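3.2. Carga condicional de dependencias

4 de junio de 2023
Por Sheldon Lachance
12 comentarios · 4 veces compartido

El gestor de extensiones Purerow resuelve las dependencias en el momento de la activación y guarda el resultado en una tabla propia. Si dos extensiones declaran la misma biblioteca con versiones distintas, se conserva la que se registró primero y la segunda queda anotada como pendiente. Este comportamiento ya aparecía en Skoston, de donde procede buena parte del código, y explica que el orden de activación altere el resultado final.

Para medir el efecto instalamos 12 extensiones en un servidor limpio y repetimos la activación en órdenes distintos, hasta reunir más de 2000 cargas de página. En cada una se registró la versión servida, el tiempo hasta el primer evento y los errores de consola. Cuatro extensiones fallaron en algún orden; dos de ellas, Sedell y Garrido, lo hicieron siempre que se activaban en último lugar. Las dos insertan sus scripts en todas las pantallas de administración, incluidas las que no utilizan.

La galería de medios fue la pantalla más afectada (figura 1). El visor de Garrido pide la biblioteca de eventos antes de que el gestor haya cerrado la cola y recibe una referencia vacía.

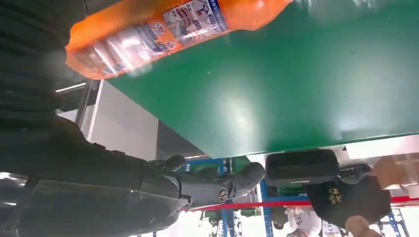
Figura 1. Botella de plástico naranja con etiqueta blanca y azul.

Al restringir la carga a las pantallas declaradas en el manifiesto, los errores de Garrido desaparecieron en todos los órdenes. En Sedell persistió uno, debido a una llamada directa a una función retirada de la biblioteca. La corrección exige modificar la extensión y queda fuera del gestor. Los tiempos de carga se comparan en la sección 3.3.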